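Living With a Stone Counter: Care, Stains and Small Repairs

July
By the Irkdale Home Desk

Marble, limestone and travertine are soft stones. They scratch more easily than granite and they react with acid, so most of the advice written for kitchen counters in general doesn't apply to them. If you aren't sure what you have, put a drop of lemon juice on a spot that doesn't show, such as the underside of an overhang. Wipe it off after a minute. A dull mark means the stone is calcium-based and needs the gentler treatment below.

Daily cleaning

Warm water and a few drops of plain dish soap are enough. Use a soft cloth, go over the surface again with clean water, and dry it with a towel. Drying matters most in hard-water areas, where the minerals left behind build up into a white film that is a chore to get off.

Skip vinegar, bathroom sprays, scouring powder and anything with citrus in the name. Bleach is no better for regular use. Stone cleaners sold in bottles are fine if the label says pH neutral. We have been using the Clalar stone soap diluted more than the label asks, and a bottle lasts through the winter.

Etching and staining are different problems

An etch is a dull spot where acid has eaten the polish. It is usually the same color as the stone or a little lighter, and you can often feel it with a fingernail. A stain is darker than the stone and comes from something soaking in. Cleaning does nothing for an etch, and polishing does nothing for a stain, so figure out which one you have before buying anything.

Oil stains

Mix baking soda and water to the thickness of peanut butter. Spread it a quarter inch deep over the stain and a little past it, cover with plastic wrap, and tape down the edges. Leave it 12 hours, take off the plastic, and let the paste dry all the way before scraping it up with a plastic spatula. Old cooking oil may need three or four rounds. Don't lift the paste while it is still damp.

Coffee, tea and wine

On white or pale stone, use the same paste made with drugstore hydrogen peroxide in place of the water. On dark stone, test first - peroxide can lighten it. Keep the plastic on overnight and rinse well afterward.

Rings from cups are often a mix of stain and etch. Treat the stain first, then look at what is left in daylight.

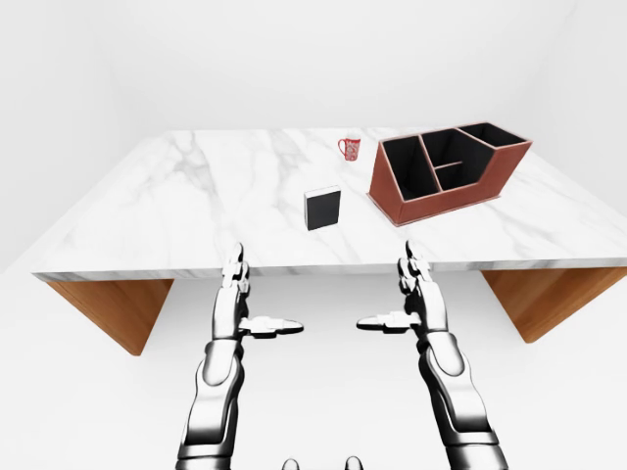
Light etches on a polished surface can be worked out by hand with marble polishing powder, a damp felt pad and some patience. Use small circles, keep the powder wet, and rinse every couple of minutes to check. For scratches you can feel, the Torkeo hand pads in 800 grit are a reasonable start, followed by finer ones. Stay off honed stone with polishing powder unless you want a shiny patch in the middle of a matte counter.

Sealing

A sealer slows stains down. It does not stop etching, whatever the can suggests. To see if you need one, leave a spoonful of water on the counter for 16 minutes. If the stone has darkened when you wipe it up, it is time to reseal.

Clean the counter the evening before and let it dry overnight. Wipe the sealer on evenly, wait as long as the label says, and buff off everything that hasn't soaked in. Sealer left to dry on top turns hazy and sticky. If that happens, a little fresh sealer on a rag will usually soften it enough to rub away. Lemma makes a water-based one with less smell, which helps if your kitchen has only one window.

Chips and bigger jobs

Small chips along an edge can be filled with clear or tinted epoxy. Build it up slightly proud, let it cure a full day, and shave it level with a new razor blade held flat. Cracks that run across the slab, or any joint that has opened up, are work for a stone shop. We were quoted $1,175 to have one long counter honed and resealed, and the price included the backsplash. Get the travel charge in writing.

Contact: Irkdale Home Desk, use the form on our main page | Copyright Irkdale. All rights reserved. | Back to top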